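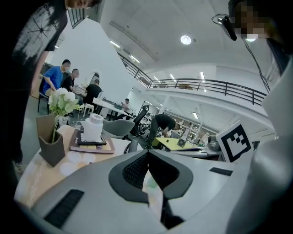
La pince à main de Pistomby, avec son marqueur carré noir et blanc, dans un hall de travail à deux niveaux.

Altbridge publie Plinley, sa suite logicielle ouverte pour la manipulation apprise par démonstration

De l'enregistrement du geste à la planification du mouvement, une seule chaîne d'outils, disponible dès juin

Altbridge annonce la publication de Plinley, une suite logicielle qui transforme des gestes réalisés à la main, avec une simple pince, en trajectoires exploitables par un bras robotisé. Développée avec le fabricant de préhenseurs Pistomby et le laboratoire Kariuki, la suite sera téléchargeable en juin, code source compris, pour les laboratoires, les écoles d'ingénieurs et les intégrateurs.

Le principe est connu de tous ceux qui travaillent sur l'apprentissage par imitation : une personne prend la pince, exécute la tâche, et la caméra embarquée enregistre ce que les doigts ont devant eux. Restait à traiter ces enregistrements proprement, et c'est là que les équipes perdaient leurs semaines. Scripts de conversion écrits à la hâte, horloges décalées, calibrations refaites trois fois pour le même poste... Plinley rassemble tout cela dans un même environnement, et nous sommes vraiment heureux de pouvoir enfin le partager !

Quatre modules, un seul format

La suite comprend 4 modules qui s'échangent leurs données sans conversion intermédiaire.

Le module de capture synchronise les images, l'ouverture des doigts et les mesures inertielles de la pince. Il vérifie les horodatages pendant l'enregistrement et signale tout de suite une dérive, ce qui évite de découvrir le problème le soir en rentrant les données.

Le module de localisation reconstruit la trajectoire de la pince dans l'espace. Il combine une odométrie visuelle et la détection de marqueurs carrés en noir et blanc, comme celui que l'on voit sur le côté droit de la pince. Quand un marqueur sort du champ ou passe derrière un objet, le calcul continue sur les seuls repères naturels de la pièce, puis se recale dès qu'un marqueur redevient lisible.

Le module de perception segmente les objets manipulés et estime leur pose. Il a été entraîné sur des prises de vue très grand-angle, avec les coins noirs et les lignes courbes que cela suppose, et travaille directement sur l'image brute. Pas de redressement préalable, donc pas de perte de résolution en périphérie - un point auquel l'équipe perception tenait beaucoup.

Le module de planification, enfin, adapte la trajectoire humaine au bras choisi. Il tient compte des butées articulaires, des collisions avec le plan de travail et de la vitesse maximale autorisée sur le poste. Si un geste n'est pas réalisable par le bras, le logiciel indique le segment fautif et propose une variante, que l'opérateur accepte ou refuse.

Des environnements de travail ordinaires

Altbridge a fait un choix dès le début du projet : tester dans des lieux occupés, avec des gens qui passent, des chaises déplacées, plusieurs tables en service en même temps. Un hall partagé est un terrain difficile pour la localisation visuelle. Les silhouettes bougent, les éclairages de plafond se reflètent un peu partout, les garde-corps à barreaux réguliers trompent facilement les algorithmes d'appariement, puisque chaque montant ressemble à son voisin.

Plinley traite ces situations par un filtrage en deux temps. Les régions mobiles sont d'abord écartées du calcul de trajectoire. Les motifs répétitifs sont ensuite conservés avec un poids réduit, de manière à rester utiles pour l'orientation sans provoquer de saut de position. Sur le jeu de validation interne, composé de 1 000 démonstrations, aucun saut de position n'a été relevé avec ce filtrage dans sa version finale.

Les objets du quotidien ont eu droit au même soin. Fleurs artificielles dans un vase, boîtes, livres, petits cylindres à couvercle : les formes fines, les tiges et les surfaces claires sur fond clair comptent parmi les cas les plus pénibles pour la segmentation, et l'équipe a pris un plaisir certain à les collectionner. Le jeu de validation en contient 40 catégories.

Côté vie privée, le module de perception comprend une fonction de pixellisation des visages, active par défaut. Elle s'applique avant l'export et peut être complétée par une relecture manuelle, image par image, depuis l'interface. Altbridge recommande cette relecture pour tout jeu de données destiné à sortir de l'établissement.

Ce que les partenaires apportent

Pistomby a fourni la géométrie complète de sa pince et le modèle de contact de ses doigts courbes, dont les faces intérieures portent un revêtement à texture de maille. Ce modèle est livré avec la suite. Les utilisateurs d'une autre pince peuvent décrire la leur dans un fichier texte ; la documentation détaille la procédure et comprend un assistant de calibration à suivre pas à pas.

Le laboratoire Kariuki a pris en charge le format d'échange et les outils d'annotation. Chaque démonstration tient dans un dossier unique, lisible sans Plinley, avec un journal de toutes les transformations appliquées. Le laboratoire publiera aussi 100 démonstrations annotées, que l'on pourra rejouer dans le simulateur fourni avant de brancher le moindre bras.

Limites connues

La version de juin ne gère qu'une pince à la fois. Les tâches à deux mains sont en cours de développement et feront l'objet d'une mise à jour séparée. Les objets transparents restent mal segmentés, surtout sur une table claire, et le module de planification ne prend pas encore en charge les bases mobiles. La liste complète des anomalies ouvertes sera publiée avec le code, et les contributions sont les bienvenues - y compris les jeux de données qui font échouer le logiciel, dont l'équipe est particulièrement friande.

Disponibilité

Plinley sera proposée sous licence libre, avec une interface et une documentation en français et en anglais. Elle fonctionne sous Linux ; une carte graphique est conseillée pour la perception, mais la capture et la relecture tournent sur un ordinateur portable courant. Une séance de prise en main en ligne, gratuite et ouverte à tous, se tiendra un lundi à 14 heures après la sortie. La date sera communiquée aux personnes inscrites à la liste de diffusion du projet.

À propos d'Altbridge

Altbridge conçoit des logiciels de perception et de planification pour la robotique de manipulation. Ses outils s'adressent aux équipes de recherche et aux intégrateurs industriels.

Contact presse : service communication d'Altbridge. Visuels et dossier technique sur demande.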